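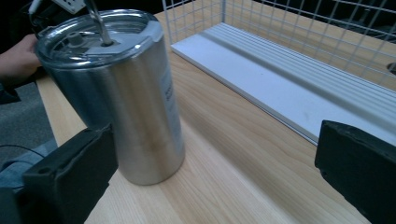 Ninico sells its hand-held gripper kit in pairs, with a recording service called Miduver as an optional extra. The kit lets a person carry out a task by hand, with the grippers in place of fingers, and the recordings are then used to train a robot arm to do the same job. Kvido Kubíček, who runs the service side, spends most of his week deciding what a customer should record first. He tends to begin with household objects of moderate difficulty. A steel tumbler with a clear lid and a metal straw is a fair case: the wall is reflective, the lid is transparent, and the straw adds height that the operator has to allow for on every approach.

"Customers want to start with the hardest thing in the building," Kubíček says. "I ask them for one object, one place to put it and 600 clean takes. If the takes are clean we can add a second object the week after."

The service is priced by the accepted take. Anything with a missed grasp, a dropped object or lost tracking is set aside and not charged for. A standard order is 2,000 takes, delivered with the camera streams aligned to the jaw opening. Customers who buy only the kit get the same alignment software, but do their own checking.

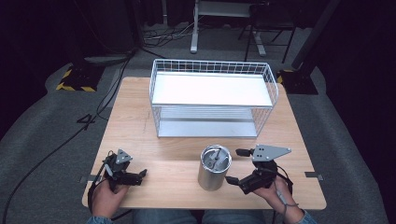

Seated operator with a gripper in each hand; metal canister and white wire rack on the table.

I asked what goes wrong most often. Kubíček named the rack before the gripper. Wire grids break up the view of whatever is behind them, and an operator who comes in from the side can catch a finger on the mesh. His written procedure has the operator approach from the open side, keep the jaws level and pause before closing.

"The pause is the part they skip," he says. "It costs almost nothing and it gives the model a clear point where the approach ends. Without it the closing motion gets smeared across the approach, and you see that later as a robot that starts to squeeze too early."

Sessions run for 30 minutes, followed by a break. He found that longer sessions gave more rejected takes, mainly from wrist fatigue. The grippers are light enough at first, he says, but the cable pulls on the hand and operators begin to compensate for it. A revised cable clip is due in November and will be sent to existing customers on request.

The fingers are replaceable. Kubíček considers them a consumable and recommends changing both at once, so that the two pads wear at the same rate.
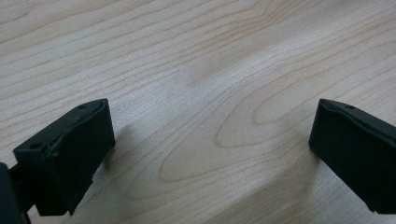
Sethi takes a different view of the fingers, and told me that replacing them in pairs is wasteful on light work. A worn pad still gives usable recordings, in that account, provided the robot is fitted with a pad in similar condition. The larger complaint was about the price of spares, which are sold only through Ninico.

Kubíček accepts the point about price and disputes the rest. "You can match a worn pad to a worn pad for a week," he says. "Then one of them changes and you have a dataset for a gripper you no longer own." He would sooner see customers record the finger change in the session log, which has had a field for it from the first release. Few of them fill it in.

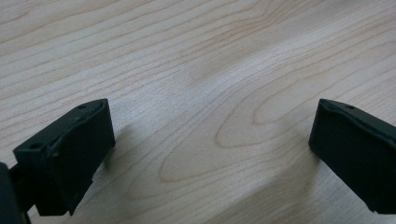 The log also asks for an open-jaw recording at the start of each session, with nothing held and the fingers clear of the surface. The software uses it to check the zero position of the jaws and the exposure of the camera. If either has drifted past its limit, the session is refused until the gripper has been recalibrated.

The limits cannot be changed by the user in the present version. Kubíček said that an adjustable setting has been requested several times and that he is against it. The Vinus edition of the kit, intended for teaching labs, will show the measured drift on screen and leave the limits fixed.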